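Odden Two-Arm Door Handling Package

Part of the Briremero mobile robot line
Setup, care and repair

The Odden package fits the Briremero base with two arms and grippers for opening, holding and passing through hinged interior doors. It covers single doors and double doors with lever or knob handles. The same configuration file runs the physical robot and its model in the Drorico simulator, so a site can be tried out before the robot is moved there.

What is included
Left and right arm with wrist and gripper
One set of spare finger tips per gripper
Calibration plate and stand
Torque key
Drorico license, single seat

Before first use
Park the base on a level floor and lock the wheels. Switch on the controller and wait until both arms report ready – this takes almost 2 minutes from cold. Run the home routine for the left arm first, then the right. If either wrist stops short of its mark, do not push it by hand. Release the brake from the service menu and run the routine again.

Set the calibration plate 400 mm in front of the torso, square to the base. Each arm touches the plate at several points and stores the offset. Repeat after any finger change, even when the new tips are the same part number.

Door settings
Enter the handle height, measured from the finished floor to the center of the handle. The factory value is 920 mm. For double doors, also enter which leaf opens first and which arm takes the handle. The other arm can be set to Hold, which keeps it close to its own leaf, or to Stow, which folds it against the torso. Use Stow in narrow hallways.

Approach distance is 100 mm by default. Lower it in small steps and check the result in Drorico each time. A finger tip that comes in low or to one side of the handle usually points to an old calibration, so check the offset date before changing anything else.

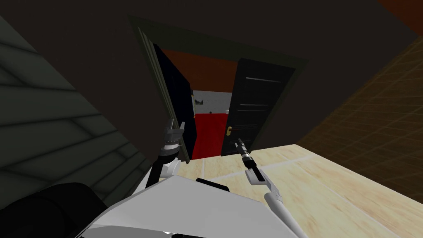 Camera tilt is stored separately from the arm offsets and is not reset by the home routine. To return it to the factory value, open Torso, then Head, and choose Restore.

Routine care
Wipe the fingers with a dry cloth after each shift. Check the wrist screws weekly with the torque key supplied. Do not oil the gripper slides. Grit in the slides shows up as a slow close – remove the finger cover and brush it out.

Replacing a finger
Power down, take out the two cover screws, and slide the finger forward. Fit the new one until it clicks. Replace the cover and recalibrate.

Spare parts ship from the Halás warehouse. Orders for December delivery should be placed early. For repair questions, contact Rostam Karimi in the service department and have the controller serial number ready.

Page updated Wednesday, July 7, 2021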